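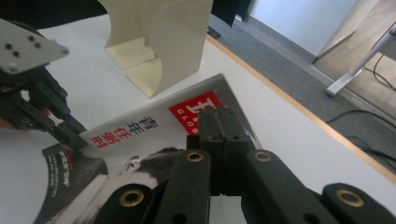

Reading Room > Furniture > Tables > Pollasham Periodicals Table

Pollasham Periodicals Table, White Top

The Pollasham table is supplied to libraries, waiting areas and staff rooms where magazines are read and sorted. The plain white top allows a glossy cover to lie flat and be read from any side.

Maximum evenly spread load: 55 kg
Item number: 798
Delivery: assembled, to ground floor only

Institutions ordering for several branches should state the delivery address for each table. Inquiries regarding tops in other colors should be directed to Dorota Nowicki, Furniture Supply, Grernora.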